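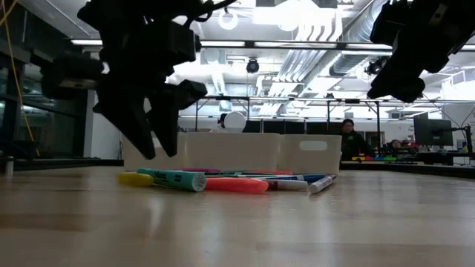
Thread: Koria live tape from Wirkdale – finally digitised!

tapedeckliam
Right, I've done it. The Koria set from the Wirkdale all-nighter is off the cassette and up on my page for anyone who wants it. Both sides, 500 MB if you go for the WAV, much less for the MP3. I've gone through the whole thing marking up the tracklist on paper, one colour for tunes I'm sure of and another for guesses, and a loose pile of markers and highlighters is just what you want for the job (I got through most of a yellow on side B alone!). The first twenty minutes are a bit muffled but then somebody must have moved the recorder, and from there on it's glorious. The bit where he brings the piano in over the top of the breakbeat still gives me goosebumps.

Shout if the link dies and I'll put it back up.
Liam Horrocks

manarent_massive
Oh you absolute star. I've had a third generation copy of this for years with all the top end gone and I never thought I'd hear a clean one. Downloading the big one now, hang the broadband.

One thing though – are you certain it's Wirkdale? My copy has Bainbridge written on the inlay.

tapedeckliam
Pretty certain! The MC says "Wirkdale, make some noise" just before the end of side A. Mine came from a lad who was on the door and he wrote the label the same night.

pitchbend
He says something, I'll give you that. I've played it back five times and I hear "work now, make some noise". I was at Bainbridge that July and I remember that piano mix as clear as anything, whole room had their hands up. Sorry Liam, brilliant rip, but I think the label's wrong.

dubplate_jo
Can't both be right? He played the same records for months. Everybody did, you had one box and you took it everywhere. I saw him twice that summer and the last half hour was near enough the same both times, and I loved it both times.

pitchbend
Same records, yes. Same mix, no. He drops the beat out early on this one and I'd know it anywhere.

manarent_massive
Just finished side A. WOW. You can hear people whistling! On mine that was just hiss.

For what it's worth I hear Wirkdale now, so I'm changing sides. Sorry pitchbend.

tapedeckliam
Ha, welcome aboard. Tracklist so far for side B, gaps where I'm stuck:

1. No idea, white label, vocal goes "take me over"
2. Same producer as the one above I think
3. The piano one
4. Unknown, very fast, 164 bpm by my counting
5. Unknown, has a dog barking in it (or a sample of one)

If anyone can name number 5 I will be so happy. It's been bothering me since I was at school.

dubplate_jo
Number 5 is off a four-track EP, plain blue sleeve, and they only pressed 1000. I had it! Sold it when I moved, along with a crate of others, and I still think about that crate. I'll ask my brother for the title, he wrote everything down in a notebook.

And 164 seems fast for that year. Is your deck running quick? Check the pitch against a record you own before you go any further.

tapedeckliam
Good shout on the deck. I used the piano tune to check and it's a touch sharp, so I'll redo the transfer with the speed put right. Give me an evening. Leave the old one up for now or take it down?

manarent_massive
Leave it up! I like it fast.

pitchbend
Take it down, or we'll have both versions going round for ever and somebody will be arguing over it in another 13 years. Probably me.

I've dug out my Bainbridge flyer by the way and Koria is on it, second from the top, 2am start. Doesn't prove anything about the tape but I'll scan it for you all. Lovely thing, silver ink.

dubplate_jo
Ooh yes please to the scan. Brother says the notebook's in the loft, he's going up after tea.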